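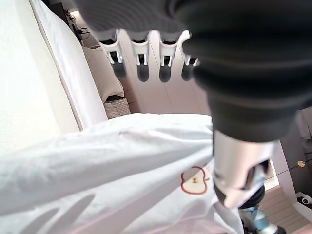

图:苹果印花的白衣服,床边,后面墙上是带夹子的衣架

Zendstead 居家问答 > 衣物与收纳 > 洗涤和晾晒

白色印花衣服褶子里发粉,另外在卧室晾衣服怎么安排比较好

提问人:Riet Koster
浏览 3675 回答 3

有两个问题,放在一起问了,都跟这几件白衣服有关。

第一个问题是颜色。衣服本身是纯白的,上面印了半个苹果,红褐色的边,里面是奶白色,中间两粒籽。买来穿了一个夏天,印花没掉,布也没破。最近收衣服的时候我发现,摊在床上看,亮的地方是白的,褶子凹进去的地方,特别是靠下面那一段,有一点粉。拿到窗口看又不太明显。我分不清是洗的时候染上了,还是光线的关系。同一批洗的还有一条暗红色的擦碗巾,我后来才想起来它也在里面,那次是四十度洗的,标准程序。也可能跟它没关系,因为另外两件白的好像没有变化,至少我没看出来。

如果真的是染色,还能不能洗回来?我怕用漂白的东西会把印花弄坏。领口里面的标签早就剪掉了,成分我不记得,摸起来像棉,有没有混别的不知道。家里现在有的是普通洗衣液、一袋 Vanhove 的氧系漂白粉(没开封)、白醋和小苏打。含氯的漂白水也有半瓶,是刷浴室用的。

第二个问题是晾和放。我住的房子没有阳台,洗衣机在楼下公用,衣服只能拿上来在卧室里晾。床靠着墙,床板和墙之间有一条缝,衣服和枕头老往那边滑。我现在用的是白色塑料的带夹子的衣架,四个夹子排成一排,本来是夹裤子和裙子的,我拿来夹什么的都有。问题是夹过的地方会留两个小印子,在白衣服上很显眼,干了以后也不平。用普通衣架挂的话,肩膀又会顶出两个包。

还有就是衣服干了之后我一般先扔在床上,和枕头、格子靠垫堆在一起,等晚上要睡觉了才叠,叠的时候已经全是褶子。这个我知道是自己的问题,但还是想问问有没有省事一点的顺序。我不想每件都熨,熨斗有,熨衣板没有地方放。

柜子里的空间也不多,一个抽屉,一段挂杆。抽屉内高 15 厘米,有人说可以竖着放,我试过一次,拉开几次就全倒了。

房间朝北,十月开始就不太暖和,晾一件厚一点的要一天多。先谢谢。

补充:有人在下面问是不是新衣服第一次洗,不是,洗过很多次了。擦碗巾是新的,那是它第一次洗。

回答 1
Ruben Van Beek
被采纳

先讲颜色,再讲晾,最后讲抽屉。

一、先确认是不是染色

不要在床上看。白布的褶子会把旁边东西的颜色反射进去,床单、窗帘、灯、穿在身上的衣服都有影响,暖色灯泡下面白布的阴影本来就偏粉偏黄。做法是白天把衣服拿到窗边,完全摊平,没有褶子,旁边放一张白的打印纸。再把里子翻出来,看侧缝内侧和下摆折进去的那一层。染色的话,这几个地方和外面颜色差不多,有时更深。缝线也要看一下,很多衣服的缝线是涤纶的,染不上,如果布发粉而线还是白的,那基本就是染上了。

另外两件白的也按同样的办法看一遍。你说"好像没有变化",建议三件并排放在一起再看。棉的容易吃颜色,化纤的不容易,同一桶里出来有的粉有的不粉是正常的。

摊平之后看不出粉色,就不用处理,普通洗就行。

二、如果是染色

尽量在它没有被烘干、没有被熨过的时候处理。你已经晾干了,这没有关系,自然晾干比高温烘干好处理得多。在弄完之前不要熨,也不要进烘干机。

第一步先不加漂白,单独用洗衣液再洗一次,水温按原来的四十度,只放白的。刚串上去的浮色有时候这样就能掉大半。洗衣机不要装得太满。

第一步不行再用氧系漂白粉。Vanhove 那袋背面应该有用量,以包装上写的为准,我没用过这个牌子,不知道它浓不浓。一般的操作是用温水先把粉完全化开,看不到颗粒了再放衣服。干粉直接撒在湿布上,局部会过浓。盆要用塑料盆,不要用金属盆。衣服要全部浸到水下面,浮起来的地方和泡着的地方最后颜色会不一样,可以用一个装了水的碗压住。

印花的问题:氧系漂白对大多数印花是安全的,但不是全部。先试。你这个图案有红褐色的边,要试的就是这个颜色。用棉签蘸一点化好的水,点在苹果边线最不起眼的一小段上,等几分钟,拿白纸巾按一下。纸巾上没有颜色,印花也没有发白,就可以泡。纸巾上有颜色就停。

试过没问题,衣服翻过来,里子朝外泡,时间先定 20 分钟。到时间拿出来看,还有粉就换新的水再来一次。两次短的比一次泡整夜稳妥,印花的胶泡久了边会翘。泡完漂洗干净,再进机器走一遍正常程序。

含氯的那半瓶不要用。它对棉的白色有效,但是如果布里混了氨纶或者别的,会发黄,而且黄了回不来,印花也很可能掉色。更不要和白醋倒在一起,两样混合会放出有毒的气体,这个跟洗衣服没有关系,放在浴室里也不要混。

白醋和小苏打对串色没什么用,不用费事。

如果商店里买得到专门的串色还原剂,也可以考虑,但那种东西对印花比氧漂厉害,很多包装上写着只能用于纯白织物。你有印花,我会把它放在最后。

三、夹子印

夹子衣架是给裤腰和裙腰用的,那里布厚,有里衬,夹两个点看不出来。薄的白布夹上去一定有印,尤其是布还有水的时候夹,夹头下面那一点干得慢,干了就定在那里。

不换衣架的话有几个改法。

夹下摆,倒着挂。下摆有一圈车线,布是双层的,印子落在车线上不显眼,穿的时候也在最下面。衣服的重量在肩和袖子这一头,倒挂的时候会自己往下坠,把前片拉平。夹的位置要对着侧缝,两边各一个,中间的夹子轻轻带一下就行,不带也可以。

夹头下面垫东西。裁一小条旧棉布对折夹进去,或者用不要的短袜剪一段套在夹头上。不要垫纸巾,湿了会粘上去。也不要垫有颜色的布,道理同上。

挂之前先甩。从洗衣机拿出来,抓住两边肩缝往下甩几下,再抓住下摆甩几下,用手把前片从中间往两边抹平,印花那一块只从里面抹,不要从正面搓。做完这一步再上架,干了之后大部分可以不熨。

普通衣架肩膀顶包,多数是衣架太宽或者太窄。衣架的两端应该停在肩缝里面一点,没有到袖子。还有就是从领口硬塞衣架会把领子撑大,从下摆伸进去。

四、位置

带夹子的衣架不要贴墙挂。贴得近,靠墙那一面不通风,墙面也会返潮,浅色的墙时间久了会有一片印子。衣服和墙之间至少能伸进去一个拳头。冬天开一条窗缝,关上卧室门,比关着窗开暖气干得快。朝北的房间我会放一个小风扇,最低一档,对着衣服的下半截吹,水都坠在那里。

枕头和靠垫离湿衣服远一点,枕芯吸潮,闻不出来但是会沉。

五、顺序

你的步骤里只要改一个地方:衣服从架子上拿下来的时候就叠,不经过床。站着叠,拿一件叠一件,叠好的才放到床上。堆在床上再叠等于叠两遍,还要先把褶子抹开。如果当时确实没时间,就让它继续挂在架子上,挂着不会皱。

床板和墙之间的缝,可以塞一条卷起来的旧毯子,卷紧,长度和床差不多,上面和床垫齐平。东西就不会往里滑了。

六、抽屉

竖着放会倒,是因为叠得太软或者没有放满。抽屉内高 15 厘米,叠好的高度要比它矮一点,留出拉抽屉的余地。

叠法:正面朝下摊平,两边往中间折,袖子折回来,成一个长条。从下摆往领口对折一次,离领口留一点距离,再折成三折。折好应该能自己立住。立不住就是长条太宽,或者衣服太薄,太薄的可以最后一折改成卷。

有印花的那面折在外面,找的时候从上面就能看到是哪件。印花不要正好折在折线上,尤其是胶比较厚的那种,总折一个地方会裂。苹果在胸前的话,长条的中线正好从它中间过,所以两边往中间折的时候折窄一点,不要再沿着中线对折一次。

抽屉没放满的那一头要有东西挡住,鞋盒剪矮了竖进去就行。拿走一件就把盒子往前推。

回答 1 下的评论

Riet Koster:纸放在旁边看了,确实是粉的,很淡。缝线是白的。另外两件一件有,一件没有。先按第一步只用洗衣液洗一次,洗完再来说。

Ruben Van Beek:好。洗完不要急着判断,等干了再看,湿的时候看着都深。

Riet Koster:洗完干了。有印花的那件还有一点,另一件看不出来了。棉签试过,纸巾上没颜色,今晚泡。

Kerubo Magesa:请问楼主擦碗巾还能和深色的一起洗吗,我也有一条这样的。

Riet Koster:我现在单独手洗它。

Riet Koster:泡了一次 20 分钟,再洗,干了以后摊平看不出粉色了。印花没有变化。采纳了。抽屉那个还没弄。

回答 2
Tormod Bakke

我的建议是不要挂,平着晾。

我在 Noltholm 租房子的时候也是只有一间屋,没有阳台。试过各种衣架,后来都不用了,买了一个可以架在浴缸上的网面晾架,衣服摊在上面。没有夹子印,没有肩膀的包,针织的也不会拉长。缺点是一次只能放两件,中间要翻一次面,不翻的话下面那面一直是潮的。楼主没有说有没有浴缸,没有的话架在两把椅子中间也可以,不过走路要绕。

我那个是在 Prindow 买的,他们家现在还有没有我不知道。买的时候看一下网是不是白的或者本色的,黑网我用过一次,头几次会在浅色衣服上留格子一样的灰印,后来拿去冲了几遍才好。

颜色的事楼上说得够细了。我只说一点,我洗白衣服都是单独攒着,攒够了再洗,袜子也不混。攒得慢就手洗,一件衣服手洗没有多久。

另外熨衣板没有地方放,可以把一条厚浴巾对折铺在桌上熨,或者铺在床上,铺床上的话下面要硬一点,床垫太软压不实。有印花的翻过来从里面熨,不要开蒸汽直接对着图案。我熨坏过一件,图案粘在熨斗底上了,后来熨斗底也花了很长时间清。那件衣服拿去当睡衣了。

抽屉我是卷的,不立着,卷好排一层。上面再放一层就看不到下面了,所以只排一层。

回答 2 下的评论

Wouter Leemans:椅子中间架着晾,会不会把椅子弄潮?

Tormod Bakke:脱过水的不滴水,没有弄潮过。手洗没脱水的不要这样放,先在浴室里控一下。

Riet Koster:没有浴缸,只有淋浴。椅子可以试试。

回答 3
Kerubo Magesa

用冷水洗就不会染了。我都是冷水,洗了很多年没出过事。

夹子印喷点水用手拉一下就没了。

回答 3 下的评论

Ruben Van Beek:冷水能减少掉色,不能保证,新的红色和深蓝色的东西冷水也会掉。第一次洗还是要分开。喷水拉平可以,对薄的棉布管用。

Kerubo Magesa:我没有红色的衣服。

Wouter Leemans:那上面说的那条擦碗巾呢?

Kerubo Magesa:那条还没洗过。

提问人后续

Riet Koster:

隔了一阵子回来写一下,给后面看到的人参考。

颜色没有再变粉,后来又洗过几次,都只和白的一起。氧系漂白粉剩下的封好放在洗衣液旁边,没有再用过。

晾的方面,带夹子的衣架还在用,改成夹下摆倒挂了。夹头下面垫了旧枕套剪下来的白布条,用缝衣线绕了两圈固定,不然每次都掉。印子还有一点,在车线上,不注意看不到。有一件下摆是弧形的,侧缝那里比中间短,夹起来不平,那件还是用普通衣架,从下面伸进去挂。

衣架原来离墙太近,我把挂钩往外移了。晚上开窗缝加风扇,早上能干的比以前多,厚的还是要一天。

床边的缝塞了旧毯子,要卷得很紧才行,第一次卷松了,睡一晚就陷下去了。后来用两条鞋带扎住。靠垫现在不往里掉,枕头偶尔还会。

抽屉按回答 1 的叠法,一共放了 13 件,后面用鞋盒顶着。薄的那几件还是立不太住,我把它们夹在厚的中间。苹果那件按说的折窄了一点,图案露在上面,折线从旁边过。

不经过床直接叠这一条,做到的时候多,没做到的时候也有。

还想问一个:垫在夹头下面的布条需要经常换吗?

Ruben Van Beek:不用经常换,发黄了或者有味道了再换。平时洗白衣服的时候拆下来一起洗。你是用线缝住的话不方便拆,可以换成小的橡皮圈,要白的或者透明的,彩色的橡皮圈受潮会留印。

Wouter Leemans:弧形下摆的那种,我是夹在弧的最低处,两个夹子往中间靠,不对着侧缝。可以试一下。

Riet Koster:好,下次洗的时候试。

相关问题
白衬衫领口发黄用什么洗
没有阳台的房间冬天怎么晾厚衣服
夹裤子的衣架夹不紧
枕头受潮以后能不能晒
印花开裂还能不能补

本问题已有采纳的回答。如需继续讨论,请另开新问题并附上链接。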